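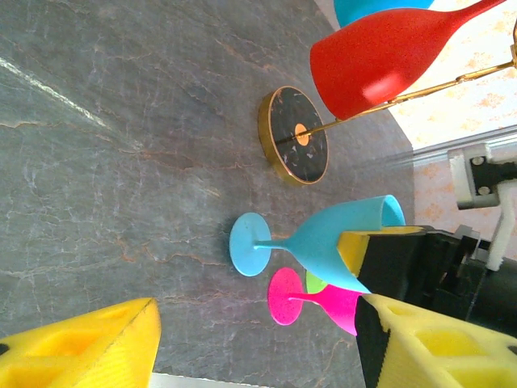
"Does the fault return if the unit is restarted?"

"It returned on both restarts, after 30 cycles each time."

I-hsuan Yeh wrote that down. She assessed handling kits for Kanberg, who sold them on to hotels, and the Dritden was the last in the batch. Iddrisu Issahaku had come with it from the supplier. He had brought his own lunch and a printed manual.

"Page 45," he said. "Error 1106. Grip width outside stored range."

"The glasses are within range. I measured them."

"Then the stored range is wrong."

She opened the settings. The upper limit had been entered correctly. The lower limit was given in inches, the only value in the table that was. She changed it and started the test again.

The arm went to the light blue wine glass, which lay on its side on the marble, and closed on the bowl. The magenta one lay beside it. The red one was on the stand with the gold rod. Yeh checked the force reading and entered it under section 5.

"Who set the values?" she asked.

"The Brultby office. They do the European units."

"And who checks them?"

Issahaku turned to the back of the manual, where there was a list of contacts. He read it twice.

"It says Kanberg," he said.

Yeh took the manual from him. Her own department was printed there, with her extension. The edition was dated May. She had joined in May, and had been sent a form to sign about extensions.

Cycle 30 passed at ten past four. The arm returned to its rest position and waited for a command. She wrote 'fault cleared, cause: units', then left the line for the responsible party blank – the form allowed that – and asked him how many had already been shipped.

"One," he said. "To the Rozīte, for the bar."

She picked up the phone and asked for the hotel.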